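Kernis Publishes Packing Guidance for Two-Sided Suitcases

RUTMONT, April - Kernis, the luggage testing and advice service, has released a packing guide for suitcases with an internal strap and a zippered rim. The guide is 52 pages long and replaces the short leaflet supplied with the service's earlier luggage reports. It covers garment folding, load placement, strap tension and closure, and is intended for travelers, retailers and hotel staff.

The guidance is based on 153 packing trials carried out at the Kernis workroom in Rutmont. Each trial used one suitcase and a fixed set of clothing. Staff recorded the time to closure, the position of the load before and after handling, and any contact between fabric and zipper. A load was listed as shifted when a folded garment had moved far enough to cover part of the zipper track.

Heavy cotton garments receive a separate chapter. Denim keeps a thick, rounded edge after folding, and a stack of jeans can stand higher than the rim at one side while leaving unused depth at the other. The guide recommends four steps for jeans: fold lengthwise, fold the legs up in even sections, place the stack flat with the rounded fold away from the zipper, and draw the strap across the full width of the load before fastening the buckle. Loose lining should be smoothed toward the base first - bunched lining takes up depth and can be caught when the lid is closed.
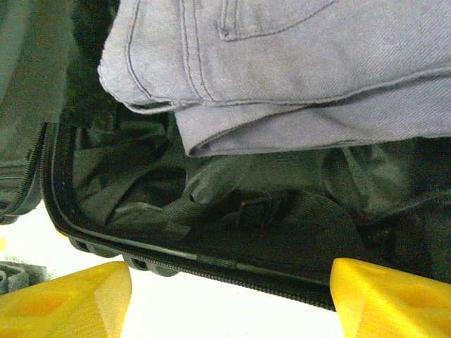
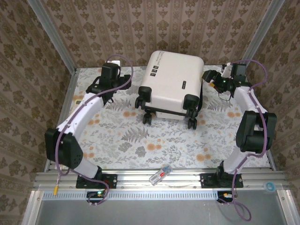 Astov, a luggage retailer that received the guide before release, said the denim chapter matched the questions its counters get most often, but that it would have liked more on children's clothing and on shoes. In its view most customers overtighten the strap, and the section on tension should have come first.

Kernis will keep the present chapter order in this edition. A supplement on footwear is in preparation and will use the same trial method. Kröger, which prints the guide, will supply the supplement as loose sheets punched to fit the existing binder.

The first print run is 393 copies. Retailers and hotels may request copies in writing from the Kernis office in Rutmont. The trial record forms are included as an appendix and may be copied for staff training.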